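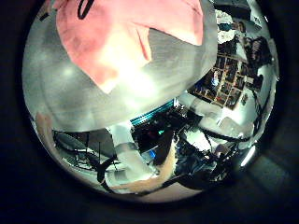 Entrada de cuaderno – Elisenda Gerov, técnica de textiles, taller de Rernness
30 de octubre

Jornada dedicada a la tela rosa. La saco del lote Chaimongkol, que lleva dos semanas en la estantería de casillas y del que todavía no habíamos abierto nada. En el listado figura como «salmón», en la etiqueta de la bolsa pone «rosa viejo» y yo la he anotado como rosa salmón. Propongo que usemos ese nombre y corrijamos el listado, porque ya pasó lo mismo con el gris del verano y acabamos con dos fichas para una sola tela.

Lo primero, los pliegues. Venía doblada en ocho y las marcas son profundas. La he dejado colgada de la barra toda la mañana y a mediodía seguían ahí, un poco menos las verticales. Vapor a media potencia, por el revés, sin apoyar la plancha. Mejora bastante. En el doblez central queda una línea que no he conseguido quitar y no quiero insistir hasta saber la composición. La etiqueta no la da. He escrito al proveedor.

El color cambia mucho según cómo le dé la luz. Donde el pliegue recibe la lámpara de lleno se va casi al blanco, y en los huecos sube a un rosa bastante más oscuro. Para comparar muestras esto es un incordio. Mirarla siempre extendida, junto a la pared clara, con la lámpara del techo y nada más. El flexo de la mesa, apagado. Si alguien repite la comparación, que apunte la hora.

Prueba de caída: 7 repeticiones con la tela suelta y 7 con la tela cogida por una esquina, 14 en total. Los valores están en la hoja de cálculo, pestaña «rosa». Sin comentarios por mi parte salvo que la cuarta suelta hay que descartarla, se me enganchó el borde con el botón de la bata. El pico inferior tiende a volverse hacia dentro si no se alisa antes con la mano. He empezado a alisarlo a partir de la tercera – las dos primeras están hechas sin alisar y así lo he marcado.

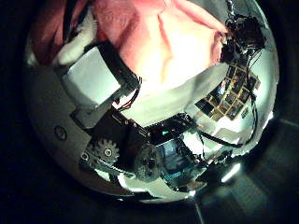 Por la tarde, repaso de bordes. El orillo está limpio en tres lados. En el cuarto hay hilos sueltos, los he cortado a ras y he pasado una puntada de sujeción a mano con hilo del mismo tono. No es bonita pero aguanta para las pruebas. Si al final la pieza va a la muestra de diciembre habrá que rehacerla a máquina.

El material blanco mullido sigue siendo un problema. Suelta pelusa y en una tela de este color se ve todo. He pasado el rodillo adhesivo dos veces y todavía encontré restos en los pliegues. Mientras estemos con el lote Chaimongkol lo guardaría en bolsa cerrada cuando no se use, en una casilla aparte. En la de los retales no, que luego todo sale con pelusa.

Sobre la estantería: las casillas están llenas a reventar y he tardado más en encontrar la caja de alfileres que en hacer el repaso. Conviven libros, cajas, restos del encargo de Grivolthorpe y cosas que ya no sé de quién son. Sugiero vaciar la fila de abajo y dejarla solo para telas en curso. Lo de Grivolthorpe se puede mandar ya al almacén, está facturado y cerrado. El albarán es el 2.224 y lo he dejado sujeto con una pinza a la tapa del archivador.

Gasto del día: un carrete de hilo rosa, un rodillo adhesivo de recambio. El rodillo que queda es el último, pedir más.

Dudas que dejo abiertas:
– Composición de la tela. Sin eso no subo la temperatura del vapor.
– Si lavamos un retal antes de seguir. Yo lo haría, con agua fría y poco jabón, midiendo antes y después. Pero el retal que sobra es pequeño y sale del lado del orillo malo.
– Si el peso de la ficha está tomado con la bolsa o sin ella. Me parece alto. Volver a pesar.

Para mañana: repetir la cuarta caída y las dos primeras sin alisar, para tener la serie completa en las mismas condiciones. Dejar la tela colgada esta noche, sin doblar, con una sábana encima por el polvo. Las pinzas buenas son las de goma, las metálicas dejan marca. Hoy he usado las metálicas en un extremo por despiste y ha quedado una señal pequeña en la esquina, la he rodeado con tiza para que no se confunda con un defecto de origen.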